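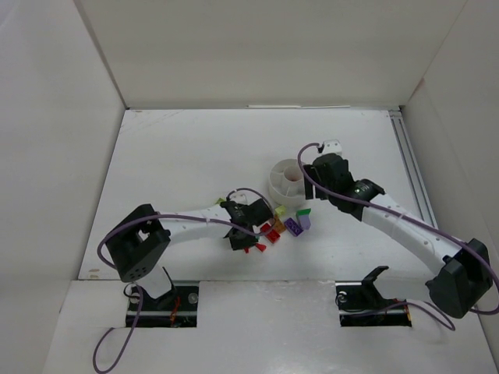

*Last edited: a Tuesday in October, after the reply from Rorkbridge (see near the end)*

I've had the Pluker two-arm kit on my bench long enough now that people have stopped asking whether it works and started asking whether they should buy one. Those are different questions, and I can only half answer the first.

Some background for anyone who missed the earlier post. Pluker is sold by Rorkbridge as a "complete tabletop manipulation kit" for small labs, classrooms and people like me who have a spare room and poor judgment. You get two arms, the white enclosure, the mounts, wrist cameras, a pile of cable ties and a login for their training service. I paid $2556, shipping included, no discount, and nobody from the company knew I'd be writing about it.

The claim on the product page is that you can teach it a sorting task "in an afternoon." I'd like to know whose afternoon.

My test task is the one I use for everything, toy bricks and a white cup with dividers in it. Pick up a brick, put it in the right wedge of the cup, go back for the next one. A small child can do it while asking you for juice. I like it because bricks have studs and corners and slopes, they lie at stupid angles, and they get underneath things. If an arm is going to embarrass itself, it'll do it here.

## Putting it together

The build took me an evening and most of the next morning. The mounts drop into cutouts in the front ledge, and that part is well thought out. They sit level and they don't creep. I leaned on them fairly hard and got no wobble worth writing down.

The wiring is another matter. The purple cables run up the outside of each arm to the gripper, and how much slack you leave at the shoulder is up to you. The manual shows one drawing of this, from the back, in gray. I left too little on the right arm and it stopped short every time it reached across. Then I left too much and had a big loop wandering around the base. I've tied mine down with thin white bands and I still watch it out of the corner of my eye. For this kind of money I'd expect a molded clip or a proper channel.

The walls I have mixed feelings about. Plain matte white on three sides does give you soft, even light, and I'm sure it makes the cameras' life easier. That's sort of my problem with it. Every demo on the Rorkbridge site was shot inside that same white box, with nothing behind the bricks. My kitchen table isn't a white box. Yours probably isn't either. When a vendor hands you the background along with the robot, you should wonder how well the robot does with any other background.

So I asked. Support told me the walls are "recommended for first use." They didn't say what second use looks like.

## The part where it learns

You drive the arms by hand for a while, recording as you go, then upload the recordings and wait. The guide recommends 1000 recorded picks for a task like mine. I got to 932 and my wrists called it. I don't think the missing ones would have changed much, though I'm sure someone in the comments will tell me they would.

Recording is dull work, and the kit doesn't do a lot to make it less dull. There's no undo. If you fumble a pick you finish the take, mark it bad in a menu that's two screens deep, and go again. The older Cardoso arm I used to have (half the price, ugly, loud) put a foot pedal on the box for exactly this, and I missed that pedal every single time.

What I will give Pluker credit for is the wrist camera view. It sits low enough that you can see both fingers and whatever is between them, and after an hour I was steering mostly off that feed and ignoring the wider one. You get a very honest look at a grip. With a brick held upright by its sides you can see how the fingers meet it on an angle and make a V underneath, so the brick rides up near the opening instead of sitting deep down in the grip.

I went back and forth on whether that's a flaw. A brick held that way looks fine on the feed. It also has a lot of green plastic sticking out past the fingertips, and the divided cup is not generous with its openings. Bigger bricks clipped the rim on the way in often enough that I gave up on one whole batch and started over with smaller stuff. The fingers scuff easily, too – mine already look like they've been through a gravel driveway.
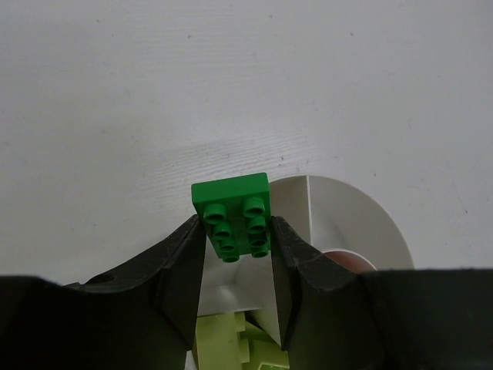 ## What Ronaldo thinks

Ronaldo Tavares teaches the evening robotics class over in Dridstead, and he's had a Pluker longer than I have. He likes it a good deal more than I do, so it's only fair to put his side in.

His argument is that I'm reviewing it as a product when it's a teaching rig. His students break things, and the joints on his unit have taken it. Spare parts came in five days when he needed them. He also thinks my picks were sloppy and that I was changing the brick layout too much between takes. He may be right about the sloppiness. On the layout I won't budge. If I have to arrange the bricks nicely before the robot can pick them up, then I've done the hard bit myself and I'm paying for the training service to watch.

He did agree with me about the cables.

## The subscription

I nearly left this out, and it's the thing that bothers me most. The login that comes in the box is a trial. After that the training service is billed monthly, and as far as I can tell there's no supported way to train on your own computer. The arms will still move without it. They'll play back recordings and you can drive them around. But the "teach it in an afternoon" part, the thing on the front page, lives on somebody else's server.

I wrote to Rorkbridge about it. The reply came this week, and it was polite. A local option is "being looked at." I've been told that about a lot of things by a lot of companies, and I have a shelf in the garage to prove it.

## So, buy one?

If you run a class and somebody else signs for the subscription, maybe. The hardware is decent, the mounts are good, and the wrist view is the best I've used at home.

If you're one person with a spare room, I'd hold off until they say something firm about local training. I'm keeping mine for now. Next I want to take the walls down, put an old plaid tablecloth under the bricks and run the same task again without retraining. I have a guess about how that goes, and I'll post the results either way.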